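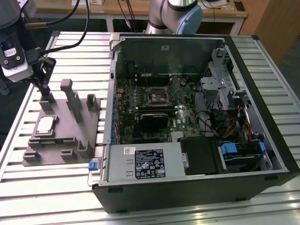
*The tower open on its side, with the socket lever up and the processor in its pocket on the plate.*

# The inside of an office computer

My friend Humaira Gilani asked me many times what is under the cover, and I think pictures explain it better than my letters.

A few words for the people who never opened one. The big green board is the motherboard, and all other parts connect to it. The processor sits in the socket under a metal frame, and the memory goes in the long dark slots. The silver box at the bottom is the power supply. On this kind of case the blue plastic pieces are the ones you are allowed to touch – you press or pull them and the part comes free without a screwdriver.

Please be careful with the socket. The contacts are very thin, and I once paid 50 dollars to learn this. Hold the processor only by its edges, and look for the small mark in the corner before you put it down. 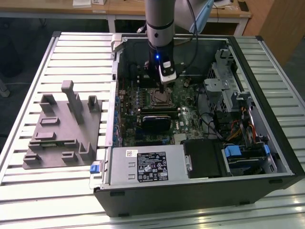
*Close to the bare socket. The DELL logo is printed in white on the board, and the power supply has its label and barcode on top.*

I will add pictures of the memory and the drives in July. If you find a mistake in the names of the parts, please write to me or to Junpei Nakajima, who keeps the list.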